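2021년 5월 1일 작업 노트

부고 원고 아카이브 정리, 에스데일 지역판

오늘은 에스데일판 부고 원고를 스캔본과 대조했다. 전체 1,061건 중 870건까지 끝났고 나머지는 롤럼 쪽 묶음이라 다음에 이어서 한다. 작업 순서는 지난번과 같다. 스캔본을 열고, 고인 이름과 생몰일을 입력하고, 유족 명단을 따로 떼어 관계 항목에 넣는다.

이름 표기가 제일 오래 걸렸다. 같은 집안인데 본문에는 Ghiță, 조문 안내에는 Ghita로 적힌 원고가 여럿 나왔다. 호라치우 기처 씨와 통화해서 유족이 쓰는 표기를 기준으로 삼기로 했다. 부호 없는 표기는 지우지 않고 검색용 별칭 칸에 남긴다. Mihăilă도 같은 방식으로 처리.
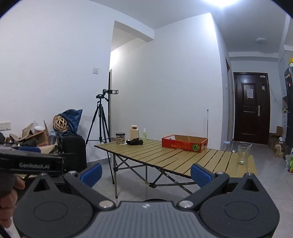 생년월일이 없고 나이만 적힌 원고는 출생연도를 계산해서 넣지 말 것. 생일 전후에 따라 한 해가 어긋난다. 지난 12월에 입력한 분량에 계산값이 섞여 있어서 오늘 12건을 빈칸으로 되돌렸다. 비고란에 "나이만 기재"라고 적어 두었다.

유족 관계에서 헷갈린 것들.
"먼저 떠난" 가족과 생존 가족이 한 문장에 섞인 경우가 있다. 쉼표만 보고 나누면 틀린다. 아우슈라 라피냐 씨가 다섯 건을 다시 읽고 두 건을 고쳤다. 고친 곳은 수정 이력에 이름을 남겼다.
손주 이름 뒤 괄호는 배우자 이름이다. 별명으로 넣은 것이 있으면 고친다.
"오랜 벗"은 유족 칸에 넣지 않고 본문에만 둔다. 레누차 코만 씨는 따로 칸을 만들자는 의견인데 아직 정하지 않았다.

장례 일정은 신문에 실린 날짜 그대로 둔다. 정정 기사가 있으면 원래 기사 아래에 붙이고 본문은 손대지 않는다. 브로르켄 묘지는 옛 원고에 세 가지 철자로 나오는데 장소 목록에는 Brorken 하나로 묶었다.

유족이 내려 달라고 한 원고가 한 건 있었다. 공개 목록에서만 빼고 원본 스캔은 보관함에 그대로 두었다. 답장은 레누차 부자투 씨가 쓰기로 했고, 보내기 전에 초안을 한 번 같이 보기로 함.
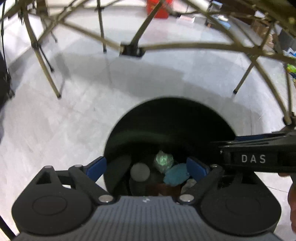 다음 작업

롤럼 묶음 첫 상자부터 시작. 뒷면에 손글씨 메모가 있는 원고는 앞뒤를 다 스캔한다.
아이바르 레피크 씨에게 관계 항목 입력 화면 수정 요청. 형제자매 칸이 지금은 넷까지만 들어간다.
별칭 칸이 검색에 걸리는지 Ghita로 한 번 확인.
동명이인 목록은 아직 손을 못 댔다. 부자는 이름이 같은 경우가 많아서 생몰일이 없으면 합치지 말고 보류로 둔다.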